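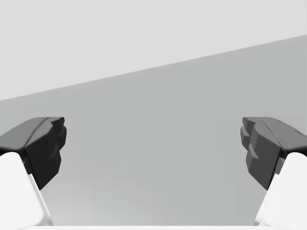 Simulated gripper view. Credit: Maseck

The training lead at Maseck spends most Mondays in a chair with a controller in each hand, closing a gripper on things that exist only in software. The company teaches robot arms to sort and place small parts, and its operators record the motions by remote control, first in simulation and later on real arms at a customer's site.

"People expect us to start with the object," she said. "We start with the fingers. You get an operator used to the two pads and the gap, with nothing to pick up, and you let them open and close for a while."

Dark pads with stepped inner faces, set on white finger bodies, are what an operator looks at for most of a shift. The view is from the gripper, looking out between the fingers. New operators ask for a wider view, she said, and they get one for the first 2 days. After that it is switched off.

"The robot won't have the wide view when it runs on its own. If you use something it can't see to make a decision, you've recorded a demonstration it can't learn from."

Maseck collected 600 demonstrations for its first job with Reretti, a maker of door hardware. The task was to pick up a latch plate and set it in a tray. She threw out more of them than she had planned to. Some operators paused in mid-air while they thought about the next move, and the trained arm paused there too.

"It copied the hesitation. It would go halfway and hang there. We had to teach people to decide before they moved."

She has also tried teaching by hand, where a person takes hold of the arm and guides it. Asfaw, a workshop that shares some of Maseck's projects, still prefers that method for tasks with contact, such as pushing a peg into a hole. She agrees that it gives a better feel for force – the controllers she uses have only a weak buzz – but the person's arms tend to end up in the camera view, and those recordings need more cleaning.

An operator at Maseck records for 21 minutes and then takes a break. Longer sessions were tried and dropped after the grasps got sloppy toward the end.

Asked what she would change, she named the depth cues. On a plain gray surface it is hard to judge how far down the fingertips are, and operators tend to come in too high and correct late. Her group is testing a simple shadow under the gripper, using a tool from Lustach.

"I'm not sure about it yet. Real shadows move with the lamps in the building. I don't want the arm to depend on one that's always in the same place."

The next set of recordings is due to begin in February, with 6 operators.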